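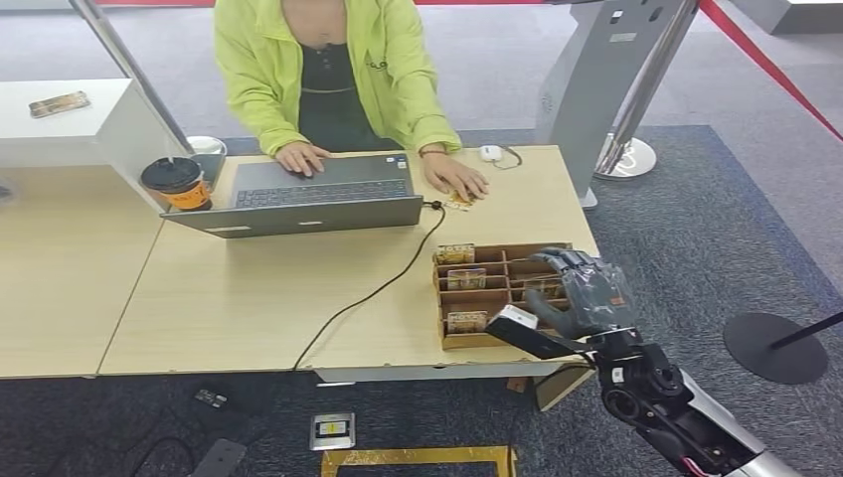 Working on the site at our office in Jimanberg.

About Flondgate

Flondgate hosts webcomics. If you draw one and want it to live at its own address, with its own archive and its own comment section (or no comment section, which we increasingly recommend), we can do that. We charge $15 a month. We don't have a free plan, and we get suspicious when other hosts do.

Most of what gets written about webcomics as a business is wishful. We've sat through the talks. There's a chart, the chart goes up, and somewhere near the end you learn that the person on stage sells the software that made the chart. A few cartoonists do make a living from a comic they post for free. Most don't, including most of the good ones, and a hosting company that tells you otherwise wants your card number. So do we, but we'd like you to hand it over knowing the odds.

How we got here

Angeliki Kouris and Meinrad Lüthi made a comic together called Surex, a slow science fiction story about a mining town, updated twice a week when things were going well. It ran on a big platform that changed its page format one February and cut every tall panel in half. Support sent back a form letter thanking them for their passion. Meinrad still has it.

They moved Surex to a server of their own, which was a lot less fun than it sounds. The archive went in by hand, page by page, all 3410 of them. Two friends asked to be put on the same server, then some people neither of them knew, and at that point it seemed fair to start sending invoices. Surex itself ended a while later. The archive is still up and the links still work, and we think that says more about a comics host than any list of features.

We now look after 172 comics. Several haven't updated in years. We keep those online as long as the author pays, and if the author stops paying we write three times before we do anything, and then we hand over the full files.

Who works here

Angeliki Kouris runs the company and answers most of the email. She wrote Surex and has opinions about your pacing that she'll keep to herself unless you ask.

Meinrad Lüthi drew Surex and now designs the reader pages. He's against infinite scroll and will only build it for you if you insist twice.

Adeel Hayat looks after the servers, the backups, and the import tool. If you're coming from a platform that doesn't want to let your pages go, you'll be talking to Adeel.

Thaddäus Camenzind handles print. We don't print anything ourselves. He gets quotes, checks proofs, and talks people out of hardcovers.

Gertraud Lüthi does the books two days a week. She's Meinrad's aunt and has never finished a webcomic, ours included.

Things we're asked a lot

Will you promote my comic? A little. There's a list on our front page and it gets shuffled daily. We've looked at how many readers it sends and the number is small. Anyone promising you an audience should be asked where they keep it.

Do you take a cut? Of hosting customers' income, no. If Thaddäus manages a print run for you, we take 26 percent of the profit on that run, after costs, and you see the costs. Some people think that's too high. If you have the patience to deal with a printer yourself, they may be right, and you should do that.

Do you use our art to train anything? No. It's in the contract, in a sentence you can read without a lawyer.

What about ads? You can run them. We'd think twice. The last time Meinrad ran ads on Surex they paid for roughly one lunch a month and covered the bottom panel on phones.

What if I want to stop? Then stop. Push one button and you get every page, every caption, and every comment in a plain folder. We can leave a closing note up in place of the next update if you'd like one. A lot of comics end halfway through a story, and we've never thought that was anything to be ashamed of.

What if you stop? A reasonable thing to ask any small company. We've promised six months' notice in writing, and the Imhof print shop next door keeps a copy of our backups on a drive in their safe. We haven't taken outside money. We were offered it once, along with a plan to become "the home of visual storytelling," and we couldn't work out what the plan was.

Getting in touch

Write to us through the contact form. Angeliki usually replies within two working days, longer if you send a pitch deck. You can visit the office in Jimanberg if you write first.

Page last updated 2026-09-19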